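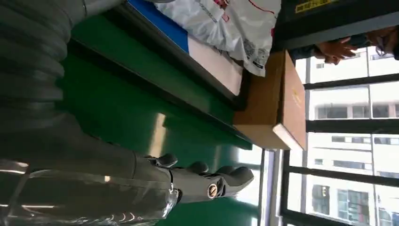
We got to the Larkham building a little before ten in the morning, after missing the turn off the Vilturdale road twice (the sign is behind a hedge, so look for the bus shelter instead), and by then the coffee in the entry hall was already down to the last inch of the pot. It was August and warm, and most of the visitors were standing in the doorway with their jackets over their arms, reading the same handout. I had signed up for the open day months ago and half forgotten what it was for, so I went in with very few expectations and had a lovely time.

The first stop was the packing room, and I could have stayed there all morning. It has a glossy green floor that picks up the light from the window in one long bright streak, and after the dim hallway it made me blink! I have visited a fair number of workshops over the years and I always look at the floor first. My father painted ours gray every other spring and it never once looked like that.

The workbench has a white top with a blue strip along its side, and the things on it were the ordinary things of a shipping day: a brown cardboard box with its flaps closed, standing near the window, and beside it a creased white plastic bag with dark lettering and thin red lines. Over by the cabinet there was a small yellow label printed in black, and I do love a place that labels its cupboards. I came home and looked at my own with some shame.

Our guide told us that Larkham sends out almost 1,000 parcels in a good month, and that the busy stretch begins when Vosora, their biggest customer, places its fall order. Most parcels are small repair kits. There was a long and very friendly discussion about tape, which I won't repeat in full, but the paper kind has its champions and so does the plastic kind, and a lady from the Anozie group had brought a roll of her own in her handbag to show us.

After that we went upstairs to the stockroom, 19 steps with a handrail on the left only, so take it slowly if your knees are like mine. Up there they keep the flat boxes in bundles of 100, and we were each allowed to fold one. Mine leaned.

Lunch was sandwiches and a very good plum cake in the yard. I bought a repair kit on the way out, mostly for the pleasure of opening the parcel at home. If you are planning to go next year, park behind the feed store, bring cash for the cake table, and ask to see the packing room early, while the sun is still on that side of the building.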